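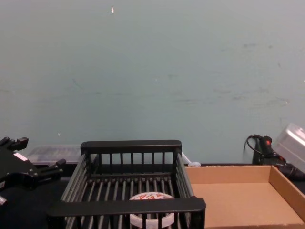

Left gripper, wire rack and cardboard tray on the demonstration bench.

Search this site Go

November
By Boglárka Takács and Fiachra Rafferty

Open Day Visit to Illadura: Project Report

Our group went to the Illadura open day on a Tuesday to look at sorting tasks done with two robot arms. The visit was part of the automation project and replaced one lab session. There were 13 of us, and we were split up at the door because the demo room is small. The two of us were in the first group.

Emanuel Tudose ran the demonstration. He gave a short talk on how the arms are set up and then started the task, which was moving rolls between a dish rack and a cardboard tray. He said they picked household items on purpose. The rack has thin rods with gaps between them, so a roll can lean or sit at an angle and the gripper does not always find it the way it was before. The tray is easier because it has a flat floor, but the low walls can get in the way of the fingers.

We were allowed to stand next to the table and also to watch the wrist cameras on a monitor. The wrist view was more useful to us. From the side it is hard to tell if the fingers are lined up. On the monitor you can see where each finger is compared to the hole in the ring. One finger goes through the middle and the other has to stay clear until the gripper closes. We had planned to use only an overhead camera in our own project, so we wrote this down.
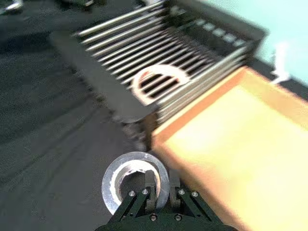 What we asked

Silviu Ciobanu in our group asked why the arms move slowly. Emanuel said the speed was turned down for visitors. He also said fast moves blur the wrist picture, and we could see this on the monitor whenever an arm swung across the table. The rods of the rack were still easy to make out, but the cloth turned into streaks.

We asked if the rack was fixed to the table. It is not. If it gets pushed, someone puts it back by hand before the next run. Borislav Ristić asked how many runs they had done with this setup and was told 500, counting the ones that were stopped early.

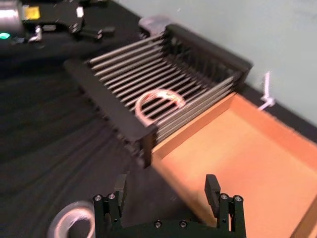 Wrist camera view, with a ring lying across the rods and the tray to the right.

Use of two arms

One arm works from the rack side and one from the tray side. Our project brief has only one arm, so it has to reach both places. At the open day each arm mostly kept to its own half. The right one came in over the tray with its fingers open while the left one pointed at the rack.

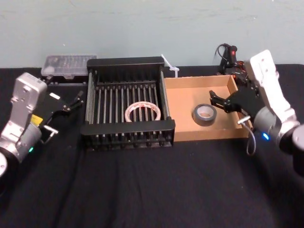 With a single arm we will have to allow time for it to travel across, and we need to put the tray close enough to the rack that it does not stretch too far. Borislav measured our bench afterward and thinks it will fit if we turn the rack sideways.

Changes to our plan

We will add a camera at the wrist and keep the overhead one. We will test at low speed first. Our first 7 trials will use one roll placed flat in the tray, and only then will we try the rack. We still have to decide what to do when the rack gets bumped. For now we will mark its corners on the table and check them between trials.

Contact the project office | Copyright Student Project Reports | Back to top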